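About Runness

Hello! I'm Orlando Ayala and I run Runness, a small cookery school with one long kitchen and a very full spice cupboard. I started it after years of cooking in other people's restaurants, the last of them a noisy little place called Turero, where I found I liked teaching the new starters far more than I liked the dinner rush.

We teach everyday food – soups, pies, curries, a decent roast – and classes are kept to 12 people or fewer so I can get round everyone. The morning class starts at ten and finishes with lunch at the big table (bring a tub for leftovers, there are always leftovers!).
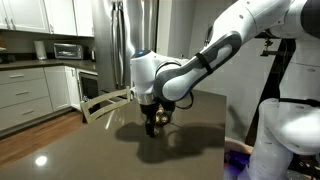 Do I need any experience to join a class?

None at all. Plenty of people come to us having never chopped an onion, and we go at your pace.

Classes cost £63 each, with aprons, ingredients and lunch included. My recipe folder has grown to roughly 600 pages by now, so the menu changes every month, and in March we do a whole run of pastry. If you've got an allergy, tell me when you book and I'll plan round it.

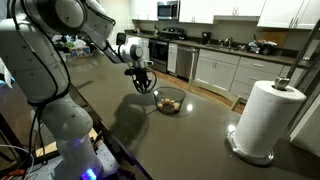
Black wire basket on the countertop

Gift vouchers start at £50 and you can spend them on any class. Drop me a line through the contact page – I answer most messages in the evening, once the washing up's done.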